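Care and Storage of Wooden Chopsticks
Louro Residence Kitchens – Guidance for Residents

Wooden chopsticks should be washed by hand shortly after a meal, in warm water with a small amount of dish soap. Do not leave them to soak. Patterned or lacquered ends are to be cleaned with a soft cloth only, as scouring pads will lift the finish.
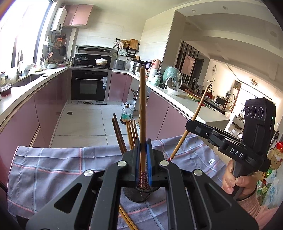

After rinsing, lay the chopsticks on a folded dish cloth and dry them along their full length. They may then be stood in a mesh utensil holder, which lets air reach the lower ends. Residents are asked to keep matching pairs together – mixed lengths are awkward to use and are the usual reason sets go missing.

Holders
Empty the holder every 2 weeks and wash the base, where crumbs and moisture collect. Allow it to dry fully before refilling. A holder should never be packed so tightly that a single chopstick cannot be lifted out freely.

Cloths
Wash drying cloths separately from floor cloths. Fabric softener leaves a film and should not be used.

When to discard
Remove any chopstick that is cracked, splintered or warped, or that keeps a musty smell after drying. Plain wooden chopsticks may be rubbed lightly with food-grade mineral oil and left overnight before use.

Replacement sets may be requested from Rui Rebelo, Kitchen Services, extension 1520.

Last reviewed 8th May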